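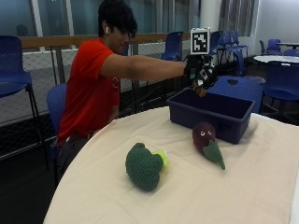

Glove station, mezzanine. Operator seated, item held over the navy bin.

Workplace inspection checklist: manual demonstration stations
Site: Limine building, mezzanine level
Work covered: hand demonstrations for the Doline sorting cell
Inspected by: Valentin Pană
Accompanied by: Costel Hodoroagă, shift lead
Date: July 11, 2024
Ratings: S = satisfactory, A = action needed, N/A = not applicable

Section 1. Seating and reach

1.1 Seat stable, no cracked plastic or bent legs: S
1.2 Seat height suits the table: A
Comment: The blue plastic chairs are not adjustable. Operators used to stand at the packing line and moved about most of the shift. They now sit in one position and reach. Chairs with height and back adjustment to be priced.
1.3 Bin within easy reach without leaning: A
Comment: Bin is kept on the far side of the table. Operator leans forward with the arm straight to get over it. Costel says the position was set by the Ardeleanu layout drawing and matches the bin position in the cell. Ask whether table and bin can both shift toward the operator and keep the same spacing.
1.4 Leg room under table clear: S

Section 2. Table and items

2.1 Cloth flat, no folds that catch the bin or items: S
Comment: Faint wrinkles only. Cloth to hang clear of the operator's feet.
2.2 Table edge free of sharp corners: S
Comment: Front edge is curved.
2.3 Items light and soft: S
Comment: Plush vegetables in use, including the eggplant and the knitted broccoli. Any change to hard or heavy items needs a new assessment before use.
2.4 Bin rim undamaged: S

Section 3. Glove and sensor kit

3.1 Glove correct size for the operator: A
Comment: Two sizes stocked. Operators with small hands report that the fingertips bunch. Order a third size from Prakex.
3.2 Cables secured, no loops past the fingers: S
3.3 Marker card firmly fixed above the wrist: S
Comment: Operators have been told to stop and refit if it tilts. They should not hold it with the other hand and carry on.
3.4 Glove liner changed between users: A
Comment: Liners are shared on late shift. Not acceptable. Each operator to have named liners.
3.5 Weight of kit and time worn recorded: A
Comment: Time worn is not logged. The software logs completed picks, and the target of 2000 per week is posted, but there is no limit on continuous wear. Interim limit to be set by the shift lead until the physiotherapist reports.

Section 4. Hearing and awareness

4.1 Operator can hear the evacuation alarm: A
Comment: Small wireless earbuds are worn at the stations. They were banned on the line because of forklift traffic. There is no forklift traffic on this level, so the old rule does not carry over as written. Background level measured at 67 dB. Proposed rule: one ear only, volume low enough to hear a normal voice. Alarm test to be repeated with an earbud in.
4.2 Route to the stairs clear: S
4.3 Spare chairs clear of walkways: A
Comment: One chair is pushed close to the table behind the bin. Move it if the table is worked from both sides.
4.4 Handrail and mesh barrier sound: S
Comment: Rail checked by hand along its full length. Nothing to be hung on it.
4.5 Lighting even, no glare from windows: S

Section 5. Changes to the job

5.1 Task rotation in place: A
Comment: Rotation lapsed in March when the second cell was started. Before that, staff alternated between packing and demonstration. The 7 operators now on the glove stations do little else. Reinstate rotation, or provide equivalent breaks from arm work.
5.2 Operators trained to report early shoulder or wrist pain: A
Comment: Training material still describes lifting injuries from the old line. Rewrite for seated reach and repeated grasping.
5.3 Operators told what recordings are kept and who can view them: A
Comment: Verbal briefing only. Two operators asked whether pick times are used in performance reviews. Costel says they are not. Put this in writing.
5.4 Job descriptions updated: A
Comment: Still read "packer". Affects pay grade and injury claims. Referred to human resources.

Items 1.3, 3.4 and 5.1 to be closed first. Remaining items to be carried to the next inspection.

Signed: V. Pană
Received: C. Hodoroagă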